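Greifervergleich an zwei Armen: Zwischenstand
29. Juli 2020

Im Januar wurde an dieser Stelle angekündigt, die beiden vorhandenen Fingersätze einem geordneten Vergleich zu unterziehen. Die erste Reihe ist nun abgeschlossen. Gegenübergestellt wurden die Finger von Wellex und die etwas schmaleren von Gamage, jeweils mit unveränderter Steuerung und identischer Schließkraft. Die Auswertung erfolgte mit Poduna, das die Bilder der Handgelenkkamera und der Kopfkamera gemeinsam mit den Gelenkdaten ablegt.

Als Prüfobjekte dienten Gegenstände des Haushalts, darunter Hüte, eine Schale und ein kugelförmiges Drahtgestell. Auf Würfel und Zylinder wurde bewusst verzichtet - mit ihnen kommt jeder Greifer zurecht. 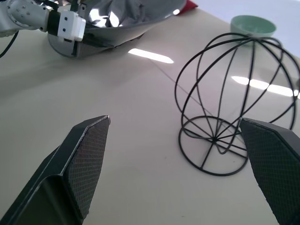 Handgelenkkamera: geöffnete Finger mit geriffelten Greifflächen, rechts das Drahtgestell
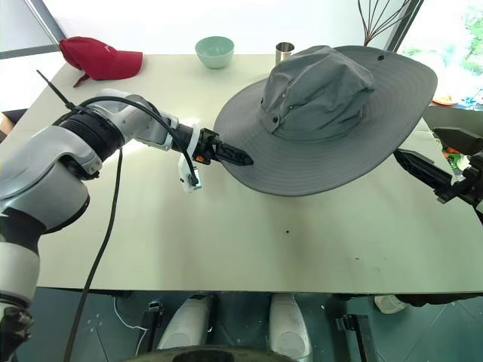
Kopfkamera: Greifer an der Krempe des grauen Huts

Lesezeit: 2 Minuten

Je Fingersatz wurden 21 Griffe ausgeführt. Bei Stoff lagen beide Sätze nahe beieinander. Eine Krempe gibt nach und verzeiht einen Versatz von ungefähr 2 Millimetern, sofern die Fingerspitzen flach genug anfahren. Am Draht zeigte sich ein deutlicher Unterschied: Die Finger von Gamage rutschten mehrfach seitlich ab, die von Wellex hielten den Ring auch bei schrägem Anlauf.

Hinsichtlich der Kameras ist festzuhalten, dass die Spiegelungen der Deckenbeleuchtung auf der hellen Tischplatte die Tiefenschätzung am Handgelenk merklich stören. Die Kopfkamera ist davon weniger betroffen, verliert jedoch die Fingerspitzen, sobald der Unterarm davor steht. Eine matte Auflage ist bestellt.

Die zweite Reihe wird in Studham mit verringerter Schließkraft durchgeführt. Die Rohdaten werden erst danach veröffentlicht, da die Zeitstempel beider Kameras noch abzugleichen sind.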